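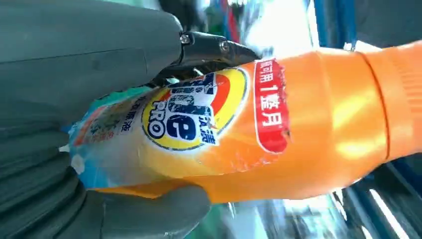
Issue 176

About Us

So you clicked on the "about" link. Most people don't (I've seen the stats), so hello, and thanks for being nosy!

I'm Everett Greenberg, and I run the Tredgate Letter out of a back bedroom in Drostville. It's a political opinion site. We write about Washington when Washington does something we can't sit still for, and about the statehouse a lot more than that, and about the Drostville town council more than any sane reader would ask for. If you came in through one of the zoning posts, I'm sorry, and there are more coming.

I started this thing after a school board meeting. They gave the public comment period 13 minutes, total, for a room that was packed to the doors, and I was next in line at the microphone when they called time. I went home mad and typed up what I would have said. Then I emailed it to everybody I knew, including my dentist. A few of them wrote back and said send more, so I did, and it was an email for a good long while before Booker talked me into a real website.

Booker Zamora is the other half of the operation. We met arguing in the comments section of a newspaper that no longer has one. He thought I was wrong about the sales tax, I thought he was wrong about pretty much everything, and we're still at it, only now we do it on the same page. Booker writes the Thursday-night-fight kind of column, long and full of footnotes. I write shorter and get angrier letters. He also does all the proofreading, so if you spot a typo please tell him and not me.

People ask which side we're on. I lean right on spending and taxes, and I get downright cranky about free speech, no matter who's leaning on it. Booker leans left on most things and libertarian on whatever's left over. We both think public records should be public, and we've both stood at the county clerk's window in Avell being told to come back later. When one of us writes something the other can't stomach, he gets to answer it the same week, at the same length, with a headline of his own choosing. Some of our best stuff has come out of that (his piece on the bridge bond, which I still say is wrong, is the most-read thing we've ever put up).

How we pay for it: readers, mostly. We have 585 paying subscribers as of this January, and every single one of them gets exactly the same posts as the folks who read for free. The money goes to hosting, records requests, and gas. We don't take ads from candidates or from anybody with business in front of a board we cover. We had a nice offer once from a fellow running for county commission and turned it down, and he's been chilly at the grocery store ever since!

A few house rules, since I get asked. Comments are open on everything and stay open for six days, then they lock and we all go do something else. You can call me an idiot. You can't call another reader one. No threats, no posting where people live, no pasting in the same paragraph under every article (you know who you are). If your comment got held up and you don't know why, write to me, it's usually the filter and I'll fish it out.

If we get a fact wrong, the fix goes at the top of the post in plain words, and we leave the old version readable underneath. Opinions we don't correct, though I've changed a couple of mine. I was flat-out wrong about the Wojcik recall petition and said so, and Booker has that one printed out and taped over his desk.

We do run guest pieces. Keep it under a thousand words, sign your real name, and tell us up front if you work for somebody who's mentioned in it. We're reading submissions for the next batch through 15th January, and after that there'll be a gap while I catch up on the mail. Local stuff goes to the front of the line. I've got plenty of national hot takes already, most of them mine.

Tips are welcome any time, signed or not. Use the contact form, or leave a note at the Drostville library desk with my name on it, they know me there.

— Everett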